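# Sorting Out the Odds-and-Ends Bin

Every house I have ever lived in has had one, and I suspect yours does too. Ours sits on a shelf by the back door, and into it goes whatever somebody was holding when the phone rang. If it has been a while since you saw the bottom of yours, put the kettle on and set aside a quiet stretch, maybe a Tuesday evening when there's nothing much on. It's a nice little job once you get going, I promise!

## What you'll need

- The bin itself, and a second one the same size if you have it
- An old towel or sheet to spread on the table
- A damp cloth and a dry one
- A few zip bags or small jars
- A marker and some masking tape

I like metal bins for this kind of thing. Mine are a pair of Skedell ones, 16 inches long, and they've been dropped down the cellar steps more than once and only look friendlier for it. Plastic is fine too, but it does get brittle in a cold garage.

## Step 1: Tip it all out

Spread the towel first (I forget this every other time and then chase screws across the floor), then turn the bin over gently. Don't sort from inside the bin. You will pick up the same roll of tape again and again and never reach the corners.

## Step 2: Send the strays home

Go through and pull out anything that already has a proper place somewhere else. Cups go back to the kitchen, toys go back to the toy shelf, and cloths go in the wash whether they look like they need it or not. I keep a shopping bag by my elbow for these and walk it through the house at the end, all in one trip. If you get up for each one you'll find yourself reading old magazines in the bedroom an hour later.

## Step 3: Bag up the little things

Small parts are what make a bin miserable. Anything shorter than your thumb wants a bag or a jar, with a strip of masking tape on it saying what it belongs to. "Spare parts" is no help to you next winter. "Feet for the Saarela bookcase" is. If a piece came in a clear packet, leave it in there and just write on the outside.

## Step 4: Wipe down the bin

Damp cloth first, then dry, and do get into the seam where the walls meet the floor, where the grit collects. Old scuffs and scratches won't come off and there's no need to fuss over them. Let the bin air for a bit before anything goes back, especially if you keep tools in it.

## Step 5: Put back only what you reach for

The things you use most go in first, toward the back, standing or lying where you can get a hand on them without digging. For us that means the tape measure, a pencil and the good scissors. Keep it to one layer. Once things start sitting on top of each other you're on the way back to where you began, and that's your cue to start using the second bin.

I usually set the second bin directly behind the first and keep the slower things there, like picture hooks and that half tin of Dander wax I can't bring myself to throw out.
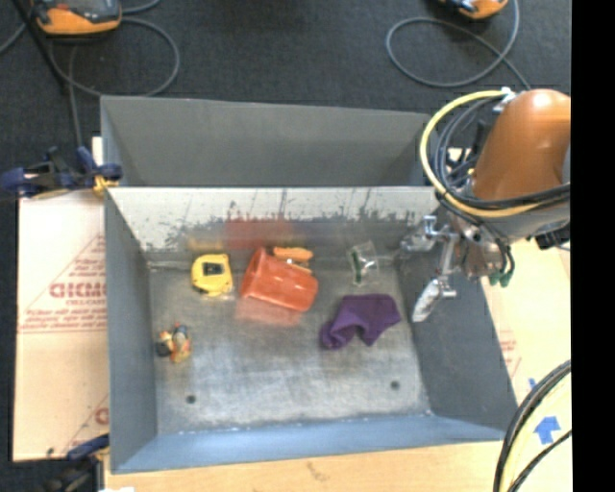
**How often should I go through the bin?**

Every 2 months is plenty for most households, with a quick look in between if you notice things piling up past a single layer.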